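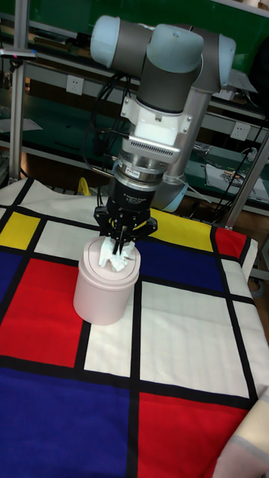
10 août 2020

Bonjour à toutes et à tous ! Je cherche des gens patients (et un peu joueurs) pour venir apprendre des gestes à nos bras robotisés, à l'atelier Kulari de Bosberg. Pas besoin d'être ingénieur, pas besoin de savoir coder. Si vous savez sortir un mouchoir de sa boîte, vous avez déjà le niveau, promis.

## Ce qu'on vous demandera

Vous pilotez le bras à distance, avec une manette, en regardant la table ou l'écran selon l'exercice. Vous faites la tâche, on enregistre, on remet tout en place, vous recommencez. Il nous faut 1000 démonstrations avant février et on en a 394, donc vous voyez, il reste de quoi faire !

En ce moment on travaille sur un pot rose pâle et du papier blanc chiffonné. Ça a l'air bête, dit comme ça. Et puis on essaie, on pince trop haut, on pousse le pot au lieu d'attraper le papier, on râle, on reprend. Moi j'y ai passé mes deux premières matinées, et j'adore toujours ça (mes collègues un peu moins, je commente à voix haute).

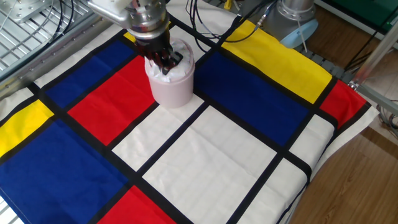
*La main à plusieurs doigts sur le bord du pot, nappe à carreaux de couleur dessous.*

Selon les séances, vous aurez la pince à deux doigts ou la main. La pince se prend en main assez vite. La main, c'est une autre affaire, on la garde pour votre deuxième venue, sauf si vous insistez beaucoup.

On ne cherche pas des gestes parfaits. Une démonstration hésitante, avec une reprise au milieu, on la garde aussi. Ce que je vous demande par contre, c'est de me signaler les essais où vous avez décroché ou appuyé sur le mauvais bouton, pour que je les mette de côté.

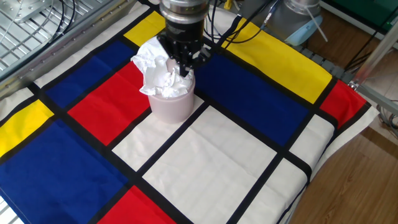 Côté rythme, une séance dure une demi-journée, avec des pauses quand vous voulez. Au bout d'une heure de manette les yeux fatiguent, alors on va boire un café et on revient. Je reste à côté de vous pendant toute la première séance, ensuite vous me direz si vous préférez être tranquille.

## En pratique

- Il reste 11 places pour cette session
- Avoir 19 ans ou plus
- Participation indemnisée, trajet depuis Skosetbridge remboursé sur justificatif
- Gauchers et gauchères très bienvenus, on n'en a presque pas !
- Parler français ou anglais, les deux vont très bien

Si vous portez des lunettes, venez avec. Si vous avez une gêne au poignet ou à l'épaule, écrivez-moi avant, on a un deuxième poste de commande réglable en hauteur.

Pour vous inscrire, envoyez deux lignes à Musa Chukwu, à l'accueil de Kulari, avec vos disponibilités et « session Caruso » en objet. Pas de CV ! Dites juste si vous avez déjà tenu une manette, et de quelle main vous écrivez.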